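Home Products Workcells Service Contact

Kisideo Bench Picker
By Thu Lâm, 16 March 2018

The Bench Picker is a small arm with a two-finger gripper that sits at the end of an ordinary workbench and sorts small round parts by color. It needs one wall outlet and a clear stretch of bench. We built it for shops where somebody spends half a shift bent over a tray, and I'm still delighted every time I see one running in a place like that!

The first one went to Amato in August. Five people used to take turns at the sorting bench there, and the complaint was always the same (sore necks, and a radio nobody could agree on). Now two of them look after the arm between other jobs, and the rest have moved over to inspection and packing, where they'd been short for ages.
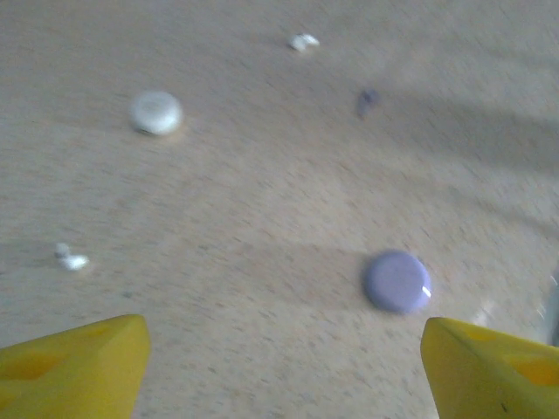

The fingers come off with a single screw, so you can swap them at the bench without calling us. The camera rides at the wrist and goes wherever the gripper goes, which makes it much easier to teach a new part: put one down, guide the arm over it, save. Most operators pick this up in an afternoon. A tray of 40 parts is plenty to practice on.

It does need some looking after. Wipe the bench at each shift change, check the finger screws, and keep the lens clean. Odd shapes still go to a person, and so does anything chipped. The Amato crew were glad of that part, as they know a bad piece faster than any software we've tried.

Base unit with gripper and wrist camera: $3,928. Spare fingers are sold in pairs. Setup and a day of operator training are handled by Cadport.

Last updated: 16 days after first posting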